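Skollo open day: pre-opening safety check, manipulation lab
Sheet 8, tabletop demonstrations
Checked in April, 7:40 a.m. to opening. Rechecked at midday.

Marks: OK, FIX (before doors open), NOTE (no action today)

1. Access and floor

1.1 Visitor route from the Campos entrance signed and unlocked. OK
1.2 Visitor line taped 1000 mm from the table edge. OK. Tape was lifting at one corner, pressed down again.
1.3 Cables kept off the visitor route. FIX. One power lead crossed the route near the door. Moved behind the stands and rechecked at 8:15.
1.4 Fire exit clear on both sides. OK
1.5 Group size posted at the door, maximum 8. OK. The Trondoleo school group has to be split in two.

2. Emergency stops

2.1 Stop button within reach of each operator. OK
2.2 Each button pressed with the arm moving. Arm stopped, hold kept, no restart on release. OK
2.3 Restart needs a separate action at the console. OK
2.4 Second stop for the floor host. FIX. It was still in the cabinet. Fitted and tested.

3. Arms and grippers

3.1 Base bolts and mount plates checked for play. OK
3.2 Screws at gripper brackets and finger joints checked by hand. OK. Go over these again at midday — they see a lot of cycles on an open day.
3.3 Speed limit set to demo profile 3000 on all arms. FIX. One arm had come up in the test profile after last night's update. Reset, saved, power cycled, read back correctly.
3.4 Fingertips free of cracks and grease. OK
3.5 Asset tag readable. NOTE. Tag 3511 is worn at the edges. Order a new one from Gornent.

4. Objects and table

4.1 Cloth flat under the working area. NOTE. Wrinkles toward the front. Smooth it between groups, arms stopped.
4.2 Bowls and plates free of chips. OK. One mug with a cracked handle taken out of the set.
4.3 Bowl hold test: lift, pause, set down, ten times. OK. No slip. Keep the lift low over the cloth.
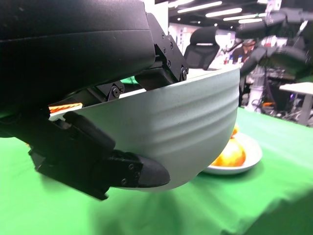 Item 4.3. Bowl held between bracket and lower finger, just above the cloth. Plate with fruit to the right.

4.4 Dustpan and closed bin at the table in case of breakage. OK
4.5 Visitors do not hand objects to the arm. Sign up, hosts told. OK
4.6 Fruit replaced if split or leaking. OK

5. Hosts

5.1 One host and one operator per table for every run. OK
5.2 Hosts can say where the stops and first aid kit are. OK, after a second walk-through.
5.3 Arms parked during questions. NOTE. Was skipped twice at rehearsal. Operators reminded.

Midday recheck: 1.2, 2.2, 3.2 and 4.2 all OK. New tape needed at 1.2 before the afternoon groups.

Result: cleared to open. Tag order for 3.5 stays open.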